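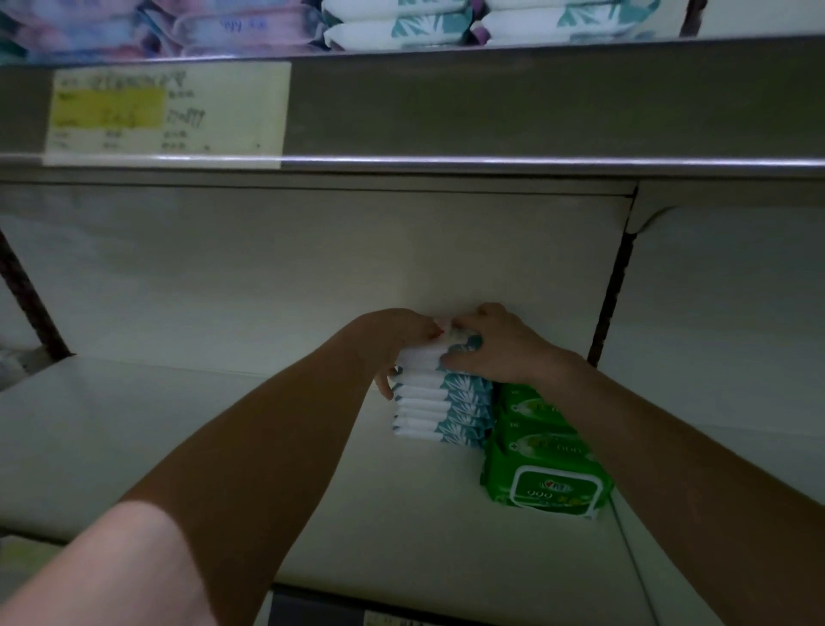

Slide 4: Squaring a stack of soft packets by hand, long sides forward.

Notes. Flat plastic packets have no rigid edge, so a pile drifts as it gets taller. Put one hand on each side near the top and press the ends into line. The lower packets on the slide are in a neat vertical pile. Point out the white and teal print: each packet in the stack shows white at the left and leaf shapes at the right, so a reversed one would show up quickly.

Mention the green packages next to the stack. They run back in a row. Different method, covered on slide 6.

Figures from the Nalton store, November. Shelf audit logged 142 facings. Stack height limit for soft packs is 300 mm. Stillum uses the same limit on its lower shelves only.

If asked about trays: not tested at Nalton. Stacks sit directly on the board.

Pause for questions, then go to slide 5, restocking a half-empty shelf from the back.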